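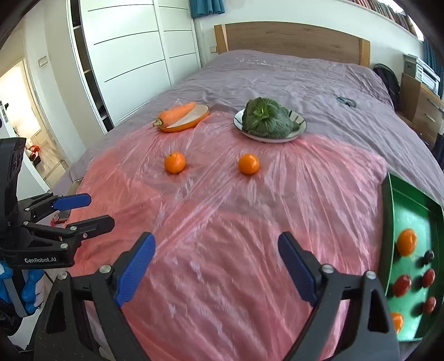

4. Sorting produce by eye: what the bedroom sessions can and cannot show

Reading time: 2 min

Print this page | E-mail this page

The claim most often repeated in the Pramgate work on household sorting is that people put food into groups according to kind: fruit with fruit, greens with greens. We doubt it. The Flaltberg sessions used a bed covered with a plastic sheet in place of a worktop, and each ran for 18 minutes. A bed has no chopping board, no sink and no fridge door, so the usual cues about where things belong are missing. In Figure 4a the carrot and the bok choy have a dish and a plate, while the two mandarins sit straight on the plastic. It is tempting to read this as a rule about vegetables. A duller reading is that long or leafy things get crockery and round things do not. 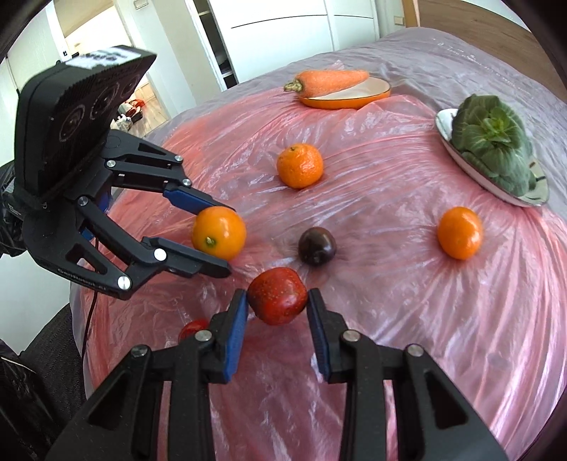

Our quarrel with the earlier coding scheme is that it scores nearness as grouping. Two items lying close together were marked as a pair, whatever the surface beneath them. The covering in Figure 4b is full of folds and wrinkles, and the plum lies just beyond the red apple. Under the old scheme that would count as a fruit pair. It might equally owe something to a crease. Odon and Abdel Rahman, the two coding manuals we compared, give no guidance on soft surfaces, and we would not put much weight on any pairing score taken from one.

Figure 4. Produce on the covered bed, three moments (a, b, c). In c, a large red tomato is held just above the sheet.
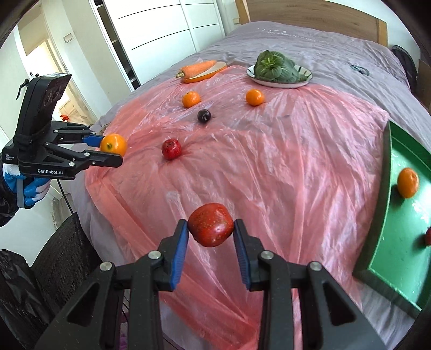

4.1 Limits

Only 30 sessions were coded, all of them in one bedroom in March. The larger Pramgate file lists 3083 placements, but it does not say which were made on a hard table, and we could not separate them. Until that is settled, we treat the grouping result as unproven.

Home | Contents | Methods | Data | Contact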